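**Baralura Mountain Rescue** is a voluntary search and rescue organisation serving the upper Ortuño valley and the hill villages to its north. It is based in Findton and answers calls from the police and the ambulance service throughout the year.

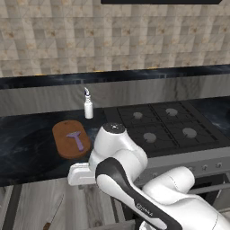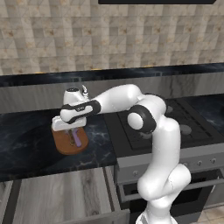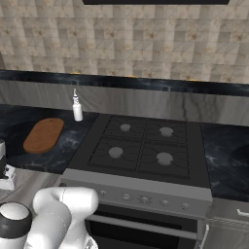 ## History

The team grew out of a walking club whose members were often asked to help look for missing hikers. Its first leader, Abilio Sotomayor, drew up a call-out list and persuaded the district to lend a disused road depot as a store. Formal recognition followed after a winter search on the Dakon ridge, in which two climbers were brought down alive after a night in the open.

Maite Peñalver succeeded Sotomayor and divided the team into 3 sections, covering hill search, rope rescue and swift water. The last of these was formed after repeated flooding in the lower gorge.

## Area and terrain

The team covers 505 square kilometres, most of it above the tree line. The northern part is open moorland with few paths, while the south is cut by steep ravines where radio contact is poor. A relay mast on Dakon now serves all but the deepest of these.

## Operations

Call-outs are managed by a duty controller, who decides how many members are needed and sets the first search areas. Lost walkers and lower leg injuries make up the larger part of the work. Searches for vulnerable people reported missing from the villages are fewer but generally last longer.

The largest operation to date took place in September 2023, when flood water closed the valley road and 127 residents were led to higher ground on foot. Bheki Zwane directed the river crossings. The team returned in October to help inspect damaged footbridges.

## Training and funding

New members serve a probationary year and must pass assessments in navigation, first aid and night movement. Mehrangiz Golestani has been training officer since the present syllabus was introduced.

The team makes no charge for rescue. Income comes from donations, a district grant and the annual Ortuño hill race — entry to which is limited to 800 runners.

## See also

- Cave rescue
- Swift water rescue
- Search dog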